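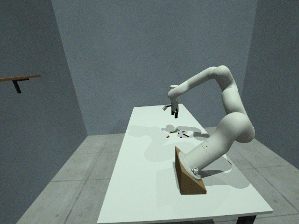
図1 待機姿勢。くさび台座は天板の右手前寄り、ハンドは開。

# くさび台座に斜め取り付けしたアームで、直線下降が横に流れる

**Naomi Nyaga**

共同工房 Tunum の作業台に6軸アームを据える計画で、木工に入る前に Drokevel(シミュレータ)上で配置を検証している。アームは木のくさび台座の斜面にフランジをボルト留めする。垂直に立てる案では肘が邪魔で手前側の部品に届きにくく、傾けて天板側へ寄せる構成にした。

条件は次のとおり。

- 天板の幅は 800 mm。実物の作業台に合わせた
- 天板の奥側の端から台座中心までの距離はパラメータ化してあり、未確定
- 把持対象は色違いの小部品。天板に直置き
- 接近姿勢は関節角で教示。手先は目視で鉛直に合わせた
- 接近姿勢から 50 mm、直線補間で下降

症状は、下降の終点が水平方向に 12 mm ずれること。部品を散らす位置を変えても、ずれの方向と量は変わらない。手先の姿勢は下降中も鉛直を保っている。アームの関節角を直接指定した移動では誤差が出ない。 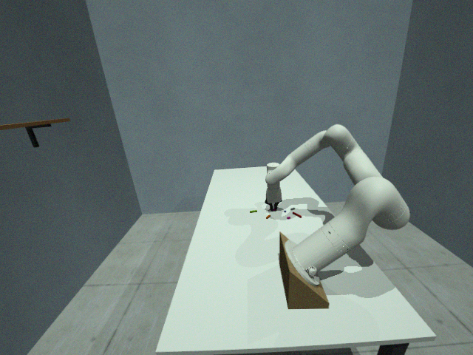
図2 指先が天板すれすれの状態。手首は鉛直下向き。

台座の定義は以下。

```
<joint name="world_to_base" type="fixed">
 <parent link="world"/>
 <child link="base_link"/>
 <origin xyz="${bx} ${by} ${bz}" rpy="0 ${tilt} ${yaw}"/>
</joint>
```

`tilt` は斜面の角度、`yaw` は台座の向き。描画上の取り付けは正しく見える。軌道は制御側のスクリプトで生成しており、下降は次の一行。

```
move_linear(dx=0, dy=0, dz=-0.050)
```

補間の刻みを細かくしても変化なし。関節の剛性不足と重力補償も疑っているが、切り分けの手順が分からない。

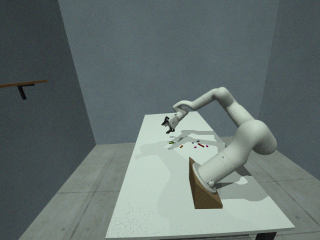
図3 接近姿勢の例。指は開き、部品群の奥側上方。

知りたいのは、ずれの原因と、実機に移す前に確認しておくべき項目。

## 回答者:hinoki_joint

`move_linear` の基準座標系を確認すること。引数の並びからみて、既定値は `base_link` のはず。台座が傾いていれば `base_link` の Z 軸も傾くので、`dz` だけを与えると斜面の法線方向に動く。手先の姿勢は補間中に固定されるから、鉛直のまま斜めに平行移動する。症状と一致する。

移動距離が 50 mm、水平成分が 12 mm なら、sinθ = 12/50 で θ は 13.9 度。`tilt` の設定値と比べてほしい。合えばほぼ確定。なお、このとき鉛直方向の移動量は 48.5 mm になり、指先の高さも 1.5 mm 足りない。

修正は二通り。

1. 基準座標系を `world` に指定できる API なら、それを使う
2. 指定できなければ、変位ベクトルを自分で変換する

後者の場合:

```
d_world = np.array([0, 0, -0.050])
d_base = R_world_base.T @ d_world
move_linear(*d_base)
```

`R_world_base` は `base_link` 上の座標を `world` へ移す回転行列とする。定義を逆に取っているライブラリもあるので、転置の要否は一点だけ手計算で確かめる。

回転の順序にも注意。URDF の rpy は固定軸まわりで、行列にすると Rz(yaw)·Ry(pitch)·Rx(roll)。制御側が別の順序のオイラー角を要求する場合、同じ数値を写しても同じ姿勢にならない。`tilt` だけなら差は出ないが、`yaw` を入れた時点で食い違う。四元数か行列で渡せばこの問題は避けられる。

剛性は後回しでよい。たわみが主因なら、ずれは腕の伸び具合で変わる。位置を変えても同じ量なら座標系を先に見る。

### Naomi Nyaga の追記

`tilt` は 13.9 度に設定していた。`world` 基準に変更し、ずれは解消。変更後の設定で、マゼンタの小片を指先の間に入れた姿勢が下の図。`yaw` は現在 0 なので順序の件は未検証。

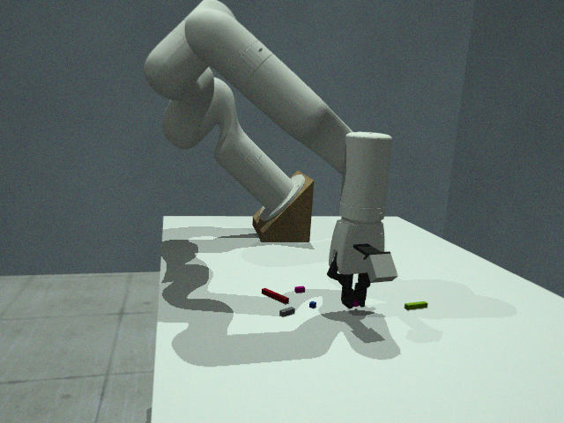

## 回答者:鉋くず

うちも斜めに付けてる。台座は集成材。シミュレータで動いても実物は台座がしなるので、ボルトは長めにして裏から座金を当てた方がいい。角度は勘で決めた。15度くらいだと思う。

座標系の話は分からない。

## 回答者:m_torque

原因は hinoki_joint の回答で足りている。実機に移す前の項目だけ挙げる。

**重力ベクトル。** 傾けて設置した場合、制御器の設置角設定を必ず変える。シミュレータでは物理エンジンが world の重力を使うため、関節を位置制御しているだけだと設定漏れが表面化しないことがある。実機で直立設定のまま動かすと重力補償の計算が狂い、手押し教示に切り替えた瞬間に腕が流れる。最初の切り替えは腕を支え、非常停止に手が届く位置で行う。設定値は次のとおり。

```
g_base = R_world_base.T @ [0, 0, -9.81]
```

**角度の実測。** 木の斜面は設計値どおりに切れない。仮固定のあとデジタル角度計でフランジ面を測り、その値を `tilt` に戻す。横方向の傾きも測る。0 でなければ roll に入れる。湿度で動く材なら、固定後しばらくして再測定。

**天板との干渉。** 指先の下降端は天板面に対して余裕を取る。シミュレータの天板は完全な平面だが、実物は反る。可動範囲の四隅と中央で天板高さを測り、一番高い点を基準にする。

**転倒モーメント。** アームの重心が台座の外へ出る姿勢がある。図1のように肘が天板の縁を越える配置では、天板の脚の位置も計算に入れる。台座を天板に置くだけの固定は不可。天板を貫通するボルトで下の当て板まで締める。

**台座の位置。** 未確定とのことだが、415 mm を仮の初期値として到達範囲を計算し、そこから前後に振ればよい。評価は到達の可否だけでなく、手先を鉛直にした条件での手首関節の余裕で行う。傾けた取り付けでは、直立の場合と手首の使用域が変わる。

ずれが再発したら、`world` と `base_link` の両方で手先座標をログに残すこと。片方だけでは切り分けられない。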